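What Happens When a Game Says "Update Needed"?

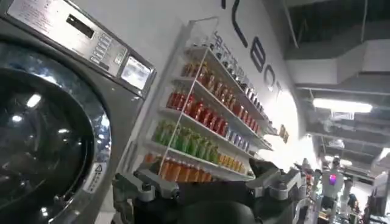 You sit down to play a game. You turn on the console, pick the game and wait for the title screen. Then a message pops up: "An update is needed before you can play." A bar appears and starts to fill very slowly.

Most people who play games have seen a message like this. It can be annoying, but the console is doing quite a lot of work while the bar moves.

What is an update?

A game is made of instructions, pictures and sounds. The instructions are called code. They tell the console what to do when you press a button, when to play music and what happens if your character falls in a river.

An update is a set of changes to the game. Some changes are new things, like an extra level. Others mend mistakes. A mistake in the code is called a bug, and a small update that mends bugs is often called a patch, like a patch on a pair of jeans.

Why didn't they get it right the first time?

Games are very big. Even a simple one can have many thousands of lines of code, and one wrong letter can cause trouble.

Muthoni Makokha tests games for a living. Last August she worked on a racing game called Drustix. Her job was to drive into walls, go backwards round the track and press pause at silly moments. She found 47 bugs. In one of them, a car that touched a certain tree shot straight up into the sky and stayed there.

The team mended all 47. When the game came out, players found more. A handful of testers cannot try everything that 3000 players will try in one weekend.

Where does the update come from?

It comes from a server. A server is a computer that stores things and sends them to other computers when they ask. Big game makers use lots of servers in different countries, so that players can get their files from one that is fairly close.

When you turn on your console, it sends the server a short message. The message says which game you have and which version it is. Versions have numbers. If your game is version 1.3 and the newest is version 1.4, the server sends back the changes.

The changes do not travel in one lump. They are chopped into small pieces called packets. Each packet has a label saying where it is going and where it fits. The packets may take different routes across the internet and arrive in the wrong order. Your console uses the labels to put them back in the right places.

Why does it take so long?

There are a few reasons.

The update might be large. Pictures and sounds take up much more room than code, so an update with a new level in it will be bigger than one that mends a few bugs.

Your internet might be busy. If someone at home is watching a film and someone else is on a video call, the connection is shared between you.

The server might be busy too. When a new update for the game Kerulix came out one Monday at four o'clock, nearly 2000 people asked for it in the first minute. The server could send it to 100 people at once — everybody else had to wait in a queue.

Then there is a second job, called installing. Downloading means bringing the files to your console. Installing means putting them where they belong and taking out the old ones. This is why the bar sometimes gets to the end and then starts again.

What if it goes wrong?

Now and then a packet goes missing or arrives damaged. The console checks for this. It does a sum using the data in the file and compares the answer with the one the server gave it. If the two answers don't match, it asks for that part again.

Sometimes an update stops completely and an error message comes up. You can try these things:

Wait a few minutes and try again.
Check that other things at home can get on the internet.
Ask a grown-up if the console has enough free space.
Turn the console off properly using its menu, then turn it on again.
Ask a grown-up to restart the router, the box that connects your home to the internet.

Don't pull out the plug while an update is installing. Some of the old files may have gone already and some of the new ones may not be in place yet. The game might not start, and you could have to download all of it again.

Can I play without updating?

Sometimes. If you play a game on your own, you can often skip the update and do it later. If you play online with other people, you usually can't. Imagine two players in the same race, one with a bridge on the track and one without. Everyone needs the same version so that everyone has the same track.

Many consoles can also update while they are resting. Look in the settings for the words "automatic updates", and ask before you change anything.

Words to remember

Bug: a mistake in the code.
Patch: a small update that mends bugs.
Server: a computer that stores files and sends them out.
Packet: a small piece of data with a label.
Install: to put new files in their proper place.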